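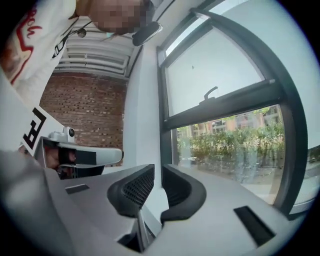 The Listening Tour Comes to Wiswood

Posted 26th August
Filed under: local politics, grumbling

I went to the Terence Haworth event this morning. I said in my last post that I wouldn't, and a couple of you wrote to tell me I was being lazy, complaining about a man I hadn't gone to hear in person. Fair enough. I have now heard him in person and I'm going to complain some more.

For readers who don't live in the district: Haworth is our state senator, he's up next year, and since June he has been doing what his office calls a listening tour. There's a logo. There's a bus, or at least a large van with the logo on it. Every stop gets a write-up in the email newsletter with the same sentence in it, which goes "Senator Haworth heard from residents about the issues that matter most to them." I have three of these newsletters saved and the sentence doesn't change by a comma. I don't know how you hear from people in three different towns and come away with identical wording.

The event was set for 10. He came in at 10:25 and shook hands along the front row, and then he talked. He was funny about the parking. He told the story about his father and the feed store, which I've now heard enough times to notice that the feed store gets smaller every year. Then he told us what he had been hearing on the tour. He'd been hearing that people were worried about costs. He'd been hearing that people wanted good roads. He'd been hearing, and here he lowered his voice, that folks were tired of the fighting.

Who says that? I mean it as a real question. I have never once in my life said to an elected official "I'm tired of the fighting." I have said "the water bill is wrong" and "there's no turn lane at Lie Road." If you are out there and you told Terence Haworth you were tired of the fighting, please leave a comment, I'd like to meet you.

After all that, we had 20 minutes left for questions, and you had to have put yours on a card at the door. A young woman from his office sorted the cards. I watched her do it. Some went in one pile and some went in another, and then she handed him one of the piles. Maybe the other pile was duplicates! It could be. I asked her afterward and she said they "group by theme," and that every card would get a reply. Mine was about the bypass. I'll let you know.

The bypass

I should explain, because the bypass is the only reason I follow any of this as closely as I do.

In January the senator's office put out a release saying the money for the Lie Road bypass was "secured." That was the word. The paper ran it as a headline, the mayor thanked him, and the realtor two doors down from me changed her listings. By spring the word had gone soft. It was "committed," then it was "a priority." This morning, when a man near the back asked about it straight out, without a card, the senator said he was "in conversations I feel very good about."

With whom? He didn't say. The man asked him, too. Haworth smiled and said he wasn't going to get ahead of anybody, and when there was something to announce we'd be the first to know. Then he took the next card.

This is a thing politicians of both parties do and I'd like somebody in the press to stop writing it down as if it were information. "I've been on the phone." "I've had good talks." "We're getting there." You can't check any of it. If the bypass gets built, he was talking to the right people all along. If it doesn't, he never promised, he only felt good. I felt good about my tomatoes in May.

What "secured" should mean, at least the way I use English, is that there's a line in a budget with a number next to it. I went and looked at the budget. It's public, it's searchable, it's very boring. There is a study. The study is funded. A study of the corridor that may or may not lead to a bypass is a fine thing and I'd have been happy enough to hear about it in January, if that's what anyone had told us.

About the crowd

The newsletter will say the room was packed. It was a decent crowd for a hot Saturday and I'd rather not get into an argument over it, because the crowd argument is a stupid one and it eats up the whole week. Stokuvness, the regional news site, already has a short piece up that says "almost 100" attended. They had nobody there that I could see, so I assume the number came from the senator's staff. It might well be right. I just think if you got it from the staff you should write "the staff said."

I used to pay for Stokuvness and I let it lapse, partly over this. Their piece on today is five paragraphs, four of which are things Haworth said. The fifth says his likely opponent, Riaan Mabuza, did not respond to a request for comment. It went up before lunch. I'd love to know how long he got to respond.

Since we're on Mabuza

I don't want anyone to think I've got a candidate. I get accused of this every time. When I write about Haworth I'm in the tank for Mabuza, and when I wrote about Mabuza's kickoff in the spring I got an email calling me a Haworth plant. (It was a pretty good email, well spelled.)

Mabuza has his own trouble with words. He has a 100-day plan, which sounds like something, and I read it. It is eight pages including the cover. Most of the verbs are "explore," "convene," and "begin." A state senator in the minority, in his first term, is going to spend his first hundred days finding out where the bathrooms are, and I'd respect a candidate who said as much. There's one real idea in there, on page 6, about making the school districts buy their insurance together. It might even save money. He never mentions it when he speaks. I've seen him twice and both times he talked about his grandmother.

I'm sure she was a wonderful woman. So was the father with the feed store, for all I know, a wonderful man. I would like to be governed by people who talk about school insurance.

The poll

Now the part that made me sit down and write this instead of mowing.

On the way out they handed everyone a glossy card with some poll results on it. The card says a majority of likely voters in the district "approve of the direction Senator Haworth is fighting for." Read that again slowly. It doesn't say they approve of Haworth, and it doesn't say they approve of the direction things are going. They approve of the direction he is fighting for. Well, what direction is that? If the question listed good roads and lower costs, I approve of it too. Put me down.

In small type at the bottom it credits an outfit called Starneo. I looked them up when I got home. They have a website with a lot of blue on it, and they describe what they do as "narrative insight." There is no page with the full questions. There's no sample size on the card and no dates either, so I have no idea if this was last week or last fall. I filled out their contact form and asked for all three. I'll let you know about that too, though I wouldn't wait up.

Here's my rule for polls and you're free to borrow it. If I can't see the question, I don't care about the answer. My brother-in-law says this is naive and that the card isn't meant for me, it's meant for donors and for the kind of person who reads a glossy card in the car and feels like they're on the winning side. He's probably right. It still had to be paid for by someone, and I'd like to know who, and campaign finance reports don't come out until the fall.

What I'd ask for

People tell me I only ever knock things down. So, some requests, to whoever's office reads this (hello, I know at least one of you does, I can see the visits).

Take the questions without the cards. Somebody will yell. Let them yell, it'll be over in a minute.

When you say money is secured, put the bill number in the release. It's one line of type.

Start when you said you'd start. I had a seat by the wall and my back was killing me by the time the feed store came up.

And to the paper and to Stokuvness both: when he says he's been in conversations, ask who with. If he won't tell you, print that he wouldn't tell you. It took a man in the back with no card to ask it today, and I don't see his question in any of the coverage.

I did get a cookie. The cookies were good, oatmeal, somebody's own recipe I think, and I took a second one for the road.

The next stop on the tour is supposed to be the week after Labor Day, place to be announced. Comments are open below but I'm moderating them until Monday after what happened on the water tower post.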